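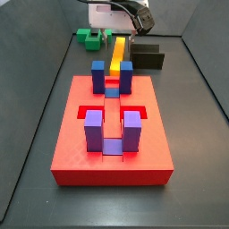
How often does a small robot cell need to be looked after?
A short check every morning, a longer one every 26 working days, and a full service in March. Most of the problems we find come from the short checks, so this is the one we ask customers never to skip.

About Moduden

Moduden is a small company in Flenville. We set up, look after and repair table-top robot cells for schools, laboratories and small workshops. We are a team of 6, and all of us do the practical work, also the people who answer the telephone.

We started in a rented room above a bicycle shop in Hartley. At that time we repaired only grippers. Customers sent us one part in a box, we repaired it and sent it back, and two months later the same part came again. After some time we understood that we must see the whole cell, with the table, the walls, the cables and the pieces the robot is working with. Now we prefer to visit before we give a price.

Our own assembly cell

In our workshop we keep one cell which is always running or being adjusted. We call it the Drastthorpe cell, after the street where our first workshop was. It has gray walls and a gray tabletop, and one arm with a two-finger gripper. The work is a puzzle: a red board with slots and a channel, and colored block pieces which belong to the set. We use it because block pieces are not forgiving. If the arm is a very small distance wrong, the piece stands on the edge of the slot and does not go down.

Every new colleague learns on this cell, and every method we sell was first tried on it.

How we set up a cell

First we fix the table and the walls. The arm comes after. We check the tabletop with a level in both directions, and we write the result in the cell book. If the floor is bad, we correct at the feet of the table and not in the program.

Then we mount the arm and lead the cable. The cable must have enough length for the farthest position, but it must not touch the pieces or pull at the wrist. We move the arm slowly by hand through all its positions and watch only the cable. This takes a long time and looks a little boring to the customer, but please let us finish it.

After this we set the gripper fingers. We close them on a test block and compare the left side and the right side. Both fingers should touch at the same moment. When one finger comes first, it pushes the piece away and the grip is never the same two times.

The last step is the board. We mark its place on the table, teach the positions of the slots, and let the arm put the pieces in and take them out again. Before we give a cell to the customer, it must complete 1950 cycles in our workshop without help from a person. The Drastthorpe cell made 2081 before its first stop, and the reason for the stop was a loose screw in the wrist. Since then we secure this screw in every cell.

How we look after it

The morning check is short. Wipe the tabletop with a dry cloth, wipe the finger pads, look at the cable, open and close the gripper, and run one piece slowly. Please do not use oil or spray cleaner near the fingers.

At the longer check we tighten the screws of the wrist and the fingers, clean the camera if the cell has one, and measure the board position again. Boards and blocks which are made on a 3D printer become worn at the corners. We look at the edges of the slots first, as the wear is easy to feel there with a fingernail. A worn board should be changed together with its pieces.

In the March service we take the gripper off completely and check the bearings. The cell is out of use for this time, and we try to agree the dates early with schools.

When something is broken

Write to us what the arm was doing when it stopped, and which piece it was holding. Please do not move the board before we have talked. Many customers put everything back in order to be polite, and then we cannot find the fault.

Spare fingers, pads and cables are kept in Flenville. Visits to Hartley and the villages near it are without travel cost. For other places we send a price first.

Visitors are welcome in the workshop, but please write before you come.

Page last changed: 2 December 2024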